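Linen curtains come out longer on one side after hemming, how to measure correctly?

Posted in Sewing and Home Textiles

Lensa Mamo

Good evening to all. I am sewing four short curtains for my kitchen window, the kind which covers only the lower half of the glass. The finished length must be 69 cm. The fabric is a medium linen from Birhane, the natural color, bought as one piece of 300 cm.

I have finished two of them and both have the same problem. When the curtain lies on the table, the left side and the right side are equal. When it hangs on the rod, the right side is longer, so that the bottom touches the window sill only in one corner. I have opened the hem of the first one and sewed it again, and the result is a little better but still not good.

I washed the fabric before cutting. I cut with scissors along a chalk line, and the chalk line I made with a long ruler from the selvage. The hem is double, 5 cm and 5 cm, so I added 10 cm to the length at the bottom, and more at the top for the rod. My machine is an old Berico with only straight stitch and zigzag, but I do not think that the machine is guilty.

Should I trust the table or the rod? And can the two finished ones be saved, or must I buy new fabric? I would be sad to cut them shorter.

Mihret Woldemariam

Dear Lensa, I made the same mistake with my first linen tablecloth, so I will write in detail. I believe your fabric was not straight on the grain when you cut it. After washing, linen likes to become skewed, and the selvage can shrink more than the middle. If you measure everything from the selvage, the error goes into each curtain in the same direction, which is what you describe.

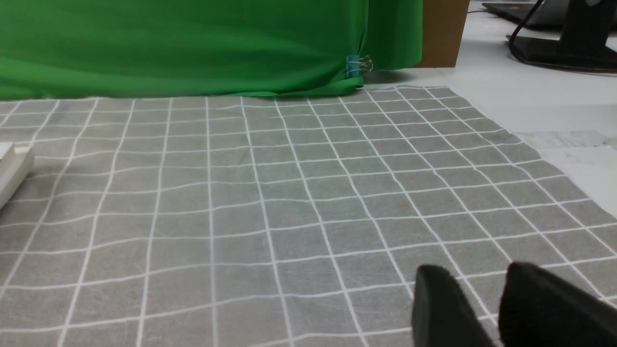 For the next two curtains, please find the grain first. Make a small cut in the selvage, take one crosswise thread and pull it slowly until you see an empty line in the weave. If it breaks, take it again from the place where it broke. It is boring work, but this line is the true one and chalk is not. After that you can put the fabric on a cutting surface with squares and compare. I use a gray table cover with a white grid. You can see that it does not lie completely flat, and the lines go in small waves, mostly on the left half, so I never measure from it. I look at it only for judging whether a corner is near to square, and for the length I take a metal ruler. A cover like this would give you the same trouble as the selvage if you believed it too much.

Now the order in which I would do it:

Step 1. Cut along the pulled thread at both ends. Fold the piece in half lengthwise. If the corners do not meet, hold the two short corners and stretch on the diagonal, gently, several times. It is easier with two persons.

Step 2. Press the fabric with steam and let it become cool before you move it. Do not push the iron forward and back, only lift it and put it down. I bring the current to the table before I begin, so that the cord of the iron does not pull over the fabric. My power strip is a round one and stays on the floor.

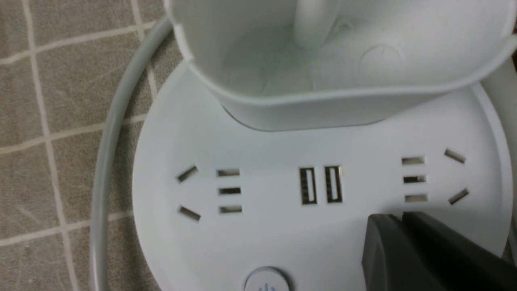
Step 3. Sew the sides and the rod pocket, but not the bottom. Hang the curtain on its own rod, in its own window, and leave it for the night. Linen gets longer when it hangs, and not always the same on both sides.

Step 4. In the morning, put pins along the bottom while it is still hanging. Measure down from the rod at every pin. Then take it down, press the fold and sew.

So my answer to your question is the rod, but only after the grain is correct. If the grain is wrong, you will get an even bottom line and the curtain will still twist to one side in the folds.

About the two finished ones, open the hem completely and press it flat. You have 10 cm there, and a narrower hem (3 cm and 3 cm, for example) would give you enough to correct the corner without losing the length.

dronach

just hang them for a week and then hem. i never straighten anything and mine look ok. kitchen curtains get washed all the time anyway

Collel

I agree with hanging first, but a week is too long in a kitchen, they will smell like onions before you finish.

One thing which was not mentioned is the rod. Please check it with a level. In my old apartment I corrected a hem two times and then found that one bracket was lower than the other. Also look at the sill, in old houses it is often not straight, and then you have to choose which one you want to follow. I follow the sill, it is what the eye compares with.

For thread, use the same type in the side seams and in the hem. I had cotton in one and polyester in the other, and after washing the edge was pulled together.

Lensa Mamo

Thank you to everybody. I pulled the thread as Mihret explained and my chalk line was wrong by two fingers at the far side! So it was the grain. The rod is level, I checked it also. The third curtain is hanging now without hem and I will put the pins tomorrow before breakfast. The first two I will open again in March, when my sister comes and can hold the other corner.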